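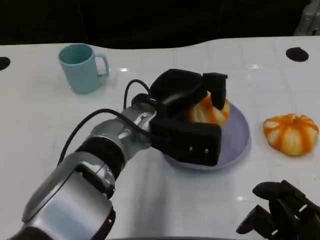
Rules for a two-armed table demo at a public show?

Kumaresan Rao
We are taking a two-armed robot to the Gendstead show in June, moving small pumpkins on and off a plate on a white table. It has run in our workshop for 2 months behind a fence. At the show people will be able to walk up to the table. Is there a written rule on distance and speed, or is it left to the exhibitor? I would also like to know what to do about cables.

Lavanya Rai
It is mostly left to you, but the organiser will want a written risk assessment and so will your insurer. Do it for the hall, not the workshop. Start with the furthest point each arm can reach with the gripper on, then mark your line on the floor beyond that. Hands and fingers need their own entry, as two fingers closing are a pinch point even at low speed. 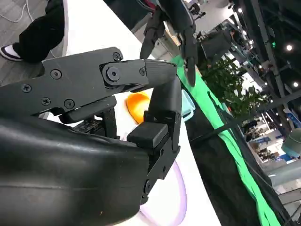
Keep one trained person within reach of the emergency stop whenever the power is on – and that person should not be the one talking to visitors. Test the stop each morning before the doors open and sign for it. For cables, allow enough slack for the full movement of the wrist and tie back the rest. Nothing should trail where staff stand.
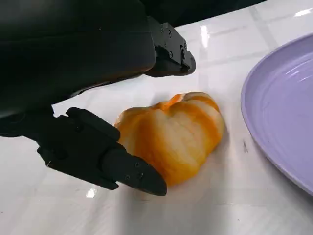 Gripper and small pumpkin, with the plate to the right.

Set the grip force as low as will do the job, and don't let anyone put a pumpkin back by hand while the arms are live.

Ívar Þorgeirsson
Just use a slow speed, we never had any trouble at Ulldale.

Shobha Iyengar
Slow speed helps but it won't satisfy an inspector. Agree who may lean over the table and write the names down. Our form has 4 headings: reach, pinch, cables, people.
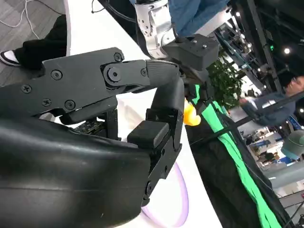 Two arms at the table, people close by.

Ask the hall for its own exhibitor rules too, they can be stricter than yours.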